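What the Arms Cost, and What Everything Else Costs
By Farzana Majumder
April 8, 2020

When Lindiwe Mabaso first asked her partners at Jallum for a pair of robot arms, she brought a one-page budget, and she will tell you quite cheerfully that it was wrong from top to bottom. The arms were on it. The grippers were on it. The table was not, and neither were the racks, the spare cables, the shelf space or the many, many snacks.

Jallum puts together snack and lunch orders for offices, the sort of job where someone picks a sandwich, a drink and something crunchy, and all of it has to land on one tray. It's simple work for a person and surprisingly fussy work for a machine, and Mabaso wanted to know how fussy before she signed for anything bigger. I spent a long and very pleasant morning beside her table in March, and I came away thinking mostly about sandwiches.
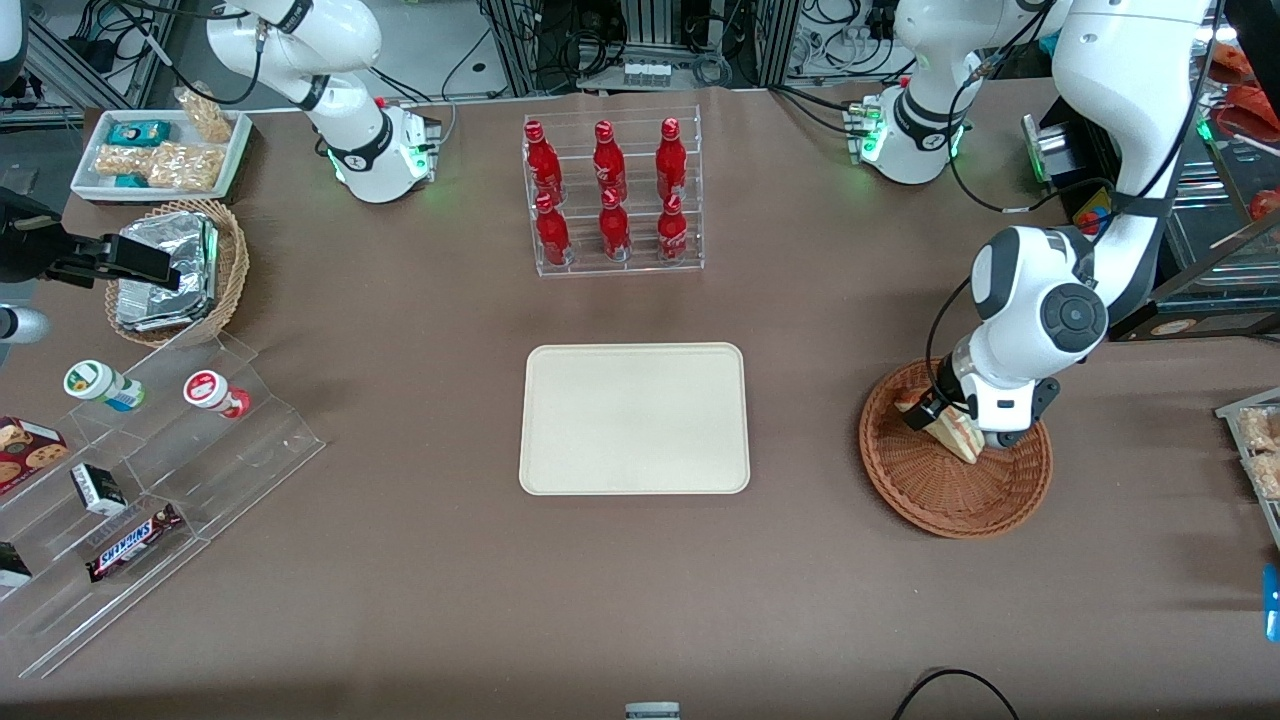
A wrapped sandwich in the gripper at Jallum's packing table.

"Everybody prices the arm," she told me, pouring us both more coffee. "I priced the arm. Then I found out the sandwich is a triangle and slides around in its wrapper, and a bottle is round and heavy, and a bag of crackers is mostly air. So which fingers do you buy?" She bought two kinds, in the end, and wishes she had rented the first.

Her second budget, the one that got approved, ran to 6 pages. It had a line for clear acrylic racks, because a bottle that always sits in the same spot saves you a good deal of programming. It had a line for baskets and trays, which came to $176, and a line for replacement cables, which came to $447 and which she now considers the best money in the whole plan. There was also $427 for what she labeled "food, not for eating," a label that has been only partly respected.

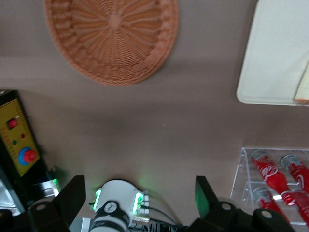
The number she fought hardest for, though, was time. Lesego Masilela, who handles setup for the installer, Trimeck, had warned her to count the weeks when the arms would be in the building and earning nothing, and to pay for them up front so that no one would panic halfway through. She put in eight weeks. Her partners crossed it out and wrote four, and she put it back, and this went on for a while.

I asked Masilela what he would say to a small company starting from scratch. Measure your table first, he said, and then measure what hangs off the back of it. Leave room for the wiring. Ask what a spare gripper finger costs and how long it takes to arrive, and get the answer in writing. And bring your own products to the demonstration, the awkward ones especially, even if the salesperson has a nice row of wooden blocks all ready to go.

Mabaso did that last part with her second supplier, carrying in a grocery bag of sandwiches and chips. The visit was supposed to take an hour and they were there until dinner. She hasn't decided yet whether to order a second station. The draft budget is already on her desk, and the cables are on the first page.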